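Wooden blocks, loose pegs and one ball: where do you keep them?

Posted by Purik
We inherited a tub of wooden toy bits, and the tub has split. I have 2 children and 84 pieces, and most of them live under the sofa. Lidded box, drawstring bag or surrender?

Lachance
Bag. Done.

Brollico
Bags are fine if you enjoy emptying the whole lot to find one green ball. Ours was a bag for five months, and I still hear it at night.

Get a low, open basket, the woven kind with sloping sides. Kids can see what's in it, so they only tip it out on purpose. Blocks go in first – they stay where they land.

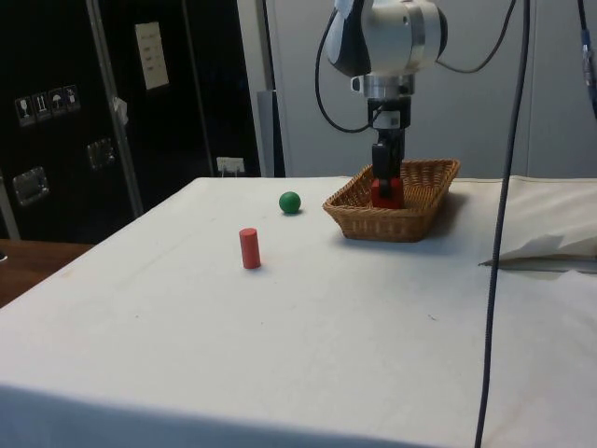
Pegs are trickier, being round, and will leave for the hallway given half a chance. I keep a folded towel at the bottom for those. It also dulls the noise, though not the arguments over whose turn it is to tidy up.

Nastari
we just bought more sofa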